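Unit 3: Open Area and Drainage in Perforated Containers

3.1 Scope

Perforated walls are used wherever contents must be held while air or water passes through. Produce crates, rinse baskets, sterilizing trays and silo floors all fall under this heading. This unit deals with flat panels of uniform thickness. Woven mesh is treated separately in Unit 5.

3.2 Definitions

Open area ratio: total area of the holes divided by total area of the panel, measured over the perforated zone only. Margins, rims and solid corners are left out.

Pitch: center-to-center distance between neighboring holes. Rectangular slots have two pitches, one along each axis.

Bar: the solid material between two holes. Bar width equals pitch minus hole width.

For a regular grid of rectangular slots with width a and height b, and pitches p and q along the same axes, the open area ratio is ab / pq. Rounded slot corners reduce the value slightly. Ignore this in the exercises unless a radius is given.

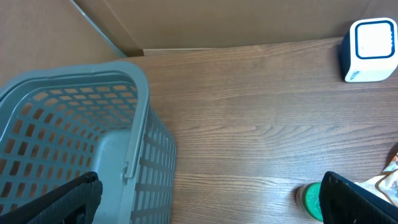 Figure 3.1. Plastic basket with rectangular slots in a grid.

3.3 Worked case

A square panel of the Sternedetti type measures 39 cm on each side, giving a gross area of 1521 sq cm. The perforated zone is a square of 26 cm on each side, or 676 sq cm. It carries 169 slots in a 13 by 13 grid, so both pitches are 2 cm. Each slot is 1.6 cm by 1 cm. The open area is 169 x 1.6 = 270.4 sq cm, and the ratio over the perforated zone is 0.40. Divided by the gross area, the same holes give only 0.18. Always state which area was used.

3.4 Strength

Load is carried by the bars. Raising the open area at constant pitch thins the bars, and stiffness drops. Long slots should run parallel to the main load where the mold allows it. The rim resists spreading of the walls and is normally thicker than the panel.

3.5 Drainage

Flow through a submerged hole varies with the square root of the head above it. Small holes drain more slowly than the ratio suggests, as surface tension can hold a film across the opening. The Narkevside test cycle, 4000 fills and drains, is used in the lab section to check for clogging.

Problem set 3 is due Tuesday. Read the Pastmont tables before attempting problem 2.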